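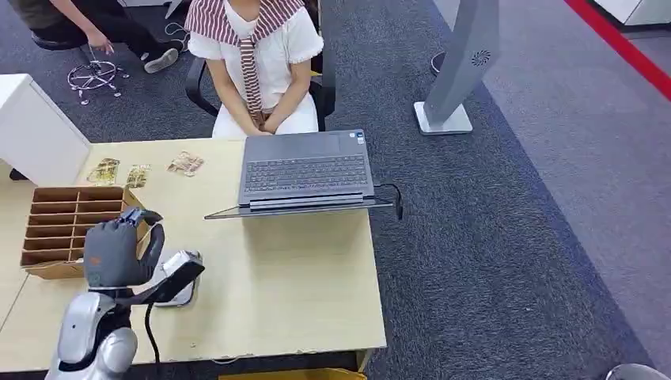 Desk with the cardboard organizer, five rows by two.

January 4, 2023
Notebook, Nakcombe print shop, bench side

Back in after the break. Cold in here, glue was stiff as toffee till ten. First job is the second printing of the Urketti novel, paperback, the romance set on the river barges. 400 copies, perfect bound, matte cover. Author wants the first 200 by the end of the month for the library tour, rest can wait.

Stock check before anything else. 2,290 sheets of the cream left on the shelf, which does not match what I wrote in October. Either I missed a spoiled stack or the novella run ate more than I logged. Not chasing it. Enough for the first 200, have to order for the rest.

Trial copies -- bound three with the old glue setting. First one, spine fine, cover crept to the left by a hair and the title sits off centre on the spine. Second, pages pulled when opened flat at the middle. Third was good but I'd let the clamp sit longer, so that's probably the answer. Try again tomorrow with longer clamp time and dont touch the heat. One change at a time!!

Cover colour: proof came out too green. The sky on the front is meant to be a dusty grey-blue and it looks like pond. Pulled the yellow back a bit, better. Still not what's on the author's screen but nothing ever is. Wrote the settings inside the lid of the ink drawer, copy them here when I get a minute.

Text problems found while folding:
chapter nine starts on a left hand page, all the others start right
the "also by this author" page still lists Prultusness as coming soon. It came out in the fall. Needs fixing before we print the insides, email sent
running head says the working title from chapter 14 on. How did that get through the first printing. Checked the shelf copy and yep, its there too
one widow, a single word at the top of a page, leave it unless the author minds

Spine width. Used the calculator on the supplier's page and got a number thinner than what I measured on the trial. Trusting the calipers. Redo the cover file with the wider spine, and keep the title a touch smaller so a small creep doesn't show.

Rahman order (the short story collection, two genres in one book, mystery at the front and ghost stories from the back, flip it over) -- still waiting on the second cover. Cant quote the finish without it. If anyone else picks up the phone, tell them gloss adds a week. Also the barcode can only go on one side, they have to pick which cover is "back". They've been asked twice.

Trimmer: new blade in, first cuts clean, then a slight ragged edge along the bottom of the stack. Flipped the cutting stick and it went away. Should have done that when I did the blade. Old blade is wrapped in the cardboard sleeve, bottom drawer, goes out for sharpening with the next lot. Do not put it in the recycling.

Tomorrow
glue trial again, longer clamp
corrected file from the author, if it's here
price on cream stock, two suppliers
find the good bone folder

Left the three trial copies under the weights overnight. Will do the pull test on all of them in the morning, even the bad one.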